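Week 3 handout: notes from the Nandlow open day

OK, so I promised to write up the visit for those of you who had lab that Saturday. Lowri Llewellyn showed us around and let everyone try the hand-held grippers - way harder than it looks! You squeeze, the two fingers close, and you find out how much your own fingertips normally do for you.

Soft stuff was the big topic. A block keeps its shape when you grab it, but a scrunchie bunches up and shifts, and the one next to it may come along for the ride. Look at where the right finger is, down on the white dotted one, and think about what you'd do next.
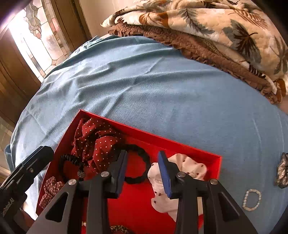 Nandlow, January

Lowri's advice was to pick your grasp point before you move your wrist. I ignored her and paid for it (three tries on one hair tie, with Innes Hepburn laughing behind me).

For next time, please sketch two ways to grasp a fabric ring and one way to grasp a string of beads. Mark where each finger pad would touch. Half a page is plenty, and stick figures are fine. Bring it to room 2211 and we'll argue about it there.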